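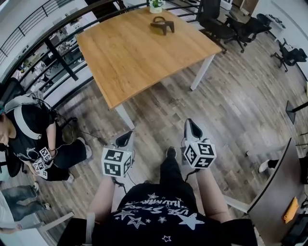

A reader in Itetport thinks pale tables on wood-look floors are a mistake, the two never match, and you should pick one or the other and put lino under everything else. I read this out at the start of our chat. Long pause on the line.

"Well they don't have to match," she said. "Who said match?"

She fits out shared rooms for a living — work rooms, hobby rooms, the odd waiting area — from a unit in Trulumstead, and prefers not to have her name in things. Fine by me. We had half an hour, she had a delivery coming. What follows is from my notes, tidied up a bit.

The table first. Light honey-coloured top, white metal legs. It's the one she calls the Pinto, and she's put it in 14 rooms now. Why that one?

"It's light enough to shove. People move tables. You can draw the nicest plan in the world and by January it's all over the place, so get something two people can lift and stop worrying."

And the white legs? Don't they get kicked to bits?

"They mark, yes. Black shoes, mostly. Damp cloth and a bit of washing up liquid. If it's a proper chip I touch it up with radiator paint." She did a dark grey version once, for a library. Didn't like it. "Looked like a school exam."

Floor next. Planks, mixed browns with grey in them, laid so they run off on the diagonal when you're sat facing the table. She's keen on the mix. One flat colour shows every crumb, she says, and you end up sweeping all day. The range is called Bernus and she's been buying it for nine years. A room that size took more than she'd ordered — going diagonal means a lot of offcuts — and the bill for the floor alone came to £2,114. Fitting was another £600.

"I'd of gone straight if it was my own money," she said, then laughed. Would she really? "No. It makes a square room feel less square."

I asked about chairs. White arms, to go with the legs of the table? Sort of. She wanted arms full stop. People sit in these rooms for up to 9 hours, elbows need somewhere to go. Whether the arms slide under the table top is the bit everyone forgets to measure. She's forgotten it herself, twice, and had to send a whole batch back.

"Sit in it first. Sit in it with your shoes on and your feet out in front. Then see where your knees are."

And clutter? There's not much on the table, a small plant in a white pot at the far edge and a dark brown thing with a handle on top, a sort of little stand. She likes things kept to the back. The middle is for whatever you're doing. She'd allow one plant per table and would rather it was real, though she's had rows about watering — whose turn, how much, who drowned it.

"Small pot, far edge, out of elbow range. Thats the whole policy."

Back to our reader then. What would she say to them about lino?

"Lino's lovely. I've got it in my kitchen." Another pause, a van reversing somewhere behind her. "Tell them to borrow a table and stand it on the floor for a week before they make there mind up."

Then the delivery came and she had to go.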